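Minutes of the Kitchen and Dining Subgroup
Llanos House Residents' Association
Wednesday, 6:30 p.m., Ground Floor Meeting Room

1. Opening and previous minutes
The meeting was called to order at 6:30 p.m. A quorum was present. The minutes of the November meeting were approved with one correction: the amount approved for the replacement of shelf liners should read $217.

2. Matters arising
The loose hinge on the pantry door has been repaired. The request for a second drying rack remains open and will be taken up when the spring budget is set. The supplier, Zornetti, has confirmed that the dinner plates ordered in the fall are no longer made in the smaller size. It was agreed to accept the larger size.

3. Sorting of utensils and small items
The subgroup received a report on the sorting of utensils from the shared kitchen. Residents had complained that forks, spoons and skewers were being returned to whichever drawer was nearest, and that the serving tools could not be found on the evenings of the monthly supper. The report proposed that the drawers be given up for these items and that open bins with handles be used in their place, so that each bin can be carried to the table and back. Sorting is done on the green table, with the bins set out along the far side and loose pieces placed in front of them.

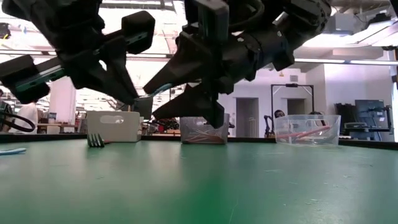 Members discussed whether skewers should share a bin with other long items. The view of the meeting was that they should be kept by themselves, lying flat, and that the bin should not be filled above the rim. It was further agreed that forks be stored with forks, regardless of handle color. A proposal to separate the sets by color was put to the vote and was not carried.

One member asked that the bins be labeled on the end as well as the front. This was accepted. Labels will be printed in large type and attached below the handle opening, leaving the opening clear.

4. Choice of bins
The subgroup considered two quotations. Pletetti offered a full set of bins with lids for $385. Ritumance offered the same number without lids for $327. As the bins are to be kept on open shelves and used daily, the meeting saw no need for lids. Concern was raised that clear bins show crumbs and water marks sooner than gray ones. Against this, several members noted that contents are easier to identify through a clear wall, particularly for residents who use the kitchen only occasionally.

It was resolved to accept the Ritumance quotation and to request a mix of clear and gray, with the gray bins reserved for forks and other everyday utensils. The approved limit for this line was $300. The difference of $27 will be met from the supper fund.

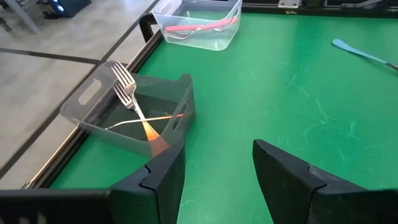

Question from the floor: Where should a utensil go if it does not match any of the sets?
Reply from the chair: It should be placed in the gray bin with the everyday utensils. Odd pieces will be reviewed twice a year.

5. Care of the table
Members were reminded that bins should be set down fully on the table and well back from the side edge before anyone leaves the room. The green surface is to be wiped with a damp cloth only. Scouring pads are not to be used on it.

6. Other business
The supper rota was circulated. Two evenings remain unfilled. A request to move the supper to an earlier hour was deferred.

7. Next meeting
The next meeting will be held in the same room at 6:30 p.m. Items for the agenda should be left at the front desk one week in advance.

The meeting was adjourned at 7:40 p.m.

Contact the Association office | © Llanos House Residents' Association | Back to top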